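Budgeting for a second pair of arms — what have I forgotten?

wadstead_nneka
Hello all. We have 2,000 left to spend before April and I'd love some sensible heads on this. Clanell have quoted for a second pair, Van der Linden for refurbished ones, and I keep going round in circles!

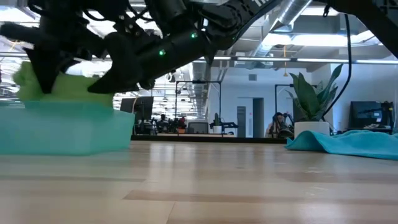
My worry is the small stuff that never makes it onto the quote. Fingers, spare cables, a decent bench, bins. Cloth work is what we'd be buying for, and I'd want pointed fingers like the black one pressing into that fuzzy green cloth in the teal bin, so spares have to go in the sum too.
Nneka Ogundipe

flernivia_fan
Lovely to see you back, Nneka. I'd go refurbished and keep 1,000 aside for repairs. You will need it, bless them.

benchmouse
Sorry, can't agree with that. We went refurbished and the waiting for parts cost us a whole spring. Buy new, buy fewer bits, and get your bins from the pound shop — ours have lasted for years.

flernivia_fan
Depends who you buy from, surely? Van der Linden sent my cables for 50, postage included, and were very kind on the phone.

wadstead_nneka
Thank you both, even if you've left me exactly where I started! I'll ask Van der Linden about parts and report back.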